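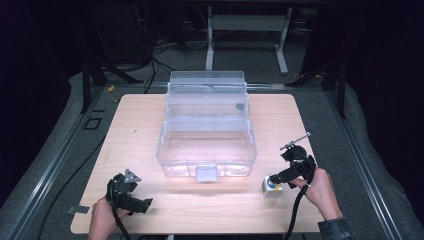

Skesadano household sorting set, read me first

Skesadano is a set of recorded demonstrations of small tidying jobs, done by people holding a gripper in each hand. We put it together to help answer a fairly dull question: can a two-armed machine put small things away in a container as reliably as a person who isn't paying much attention? As of this release the answer is no, though the gap is smaller than it was.

Contact for the set is Hanane Abdelaziz. Questions about the loader go to Malcolm Pearce.

What's in it

3434 demonstrations, of which 1126 are the organizer task. The rest are split among folding face cloths, stacking bowls, closing zip bags and wiping a tray. Each task has its own folder and its own notes file. The organizer folder is the one most people want, and most of this document is about it.

The organizer task

A clear plastic tiered organizer stands on a table, and a small object is beside it or already inside. The operator picks up the object and puts it in a named compartment, or moves it from one compartment to another. Objects include cubes, erasers, bottle caps, keys and batteries. The target compartment is given in the task string as front, middle or rear.

It sounds easy, and for a person it is. For the policies we trained, the trouble comes in three places.

Clear plastic. Depth estimates on the walls are poor, and overhead light puts white reflections on them. Policies trained on our opaque bins tend to drive the fingers into the rim. Mixing in the clear organizer helped a good deal, but rim strikes are still the most common failure.

Height of the rear tier. The tiers rise toward the back, so reaching the rear one means lifting higher and coming down into a narrow opening. Operators often tilt the wrist on the way in. Policies copy the tilt but not always the timing.

Letting go. A cube held low in the jaws can catch on the compartment wall as they open. People notice and wiggle it free. The policies mostly don't.

How it was recorded

All sessions were done at the Stuldale workshop between March and October. Operators used hand-held grippers, one left and one right, with head-mounted video. The two grippers are not identical in shape, so please don't mirror the left and right streams as augmentation without checking your results. We tried it and lost accuracy on anything that needed both hands.

The table sits on a carpeted platform with aluminum rails, and dark curtains hang at the sides. The background is otherwise left as it was. Desk legs and cables show up behind the table in many episodes, and we did not mask them. If you crop, crop the same way at training and test time.

Jadwiga Śliwiński wrote the operator instructions, which are in the docs folder. The short version: start with both grippers clear of the object, move at a normal pace, don't redo a drop, and finish with the hands back near the table edge.

Trials on the machine

We tested on Samir, our own bench-mounted two-arm unit, at the Ondlow site. Khadija Helmy ran the trials and scored them by hand. On the organizer task there were 134 trials with objects from the training list. Placing in the front compartment is good enough that we'd leave it running with someone in the next room. Middle is passable. Rear is not there yet - it needs a person watching, and usually a person helping. Full scores are in the results file, including the ones we would rather not publish.

Speed is a separate matter. A person does one placement in a few seconds. Samir takes about 20, much of it spent hovering. For a parts bench with mixed hardware, that would be too slow to be worth the floor space. In a home, where it could work through a pile while you're out, it might be fine, but then it has to manage without supervision, and it can't.

Known problems

Some early episodes have the gripper width stream lagging the video. They are flagged "lag" in the index and left out of the default split.

A few task strings say "back" instead of "rear". The loader treats them as the same.

Sleeve colour and skin tone vary less than they should. Tarek Ramadan is recording with a wider group of operators for the next version.

No wet, sharp or breakable items. Don't read anything about kitchen work into these results.

Terms of use

Free for research and teaching. Commercial users should write first. Operators agreed to their hands and voices being recorded, but audio has been stripped from this release. Please don't try to identify anyone.

Changes

Version 2 added the organizer task, fixed the colour channel order in the bowl folder and dropped the old calibration files. If your code still looks for those, use the values in each episode header.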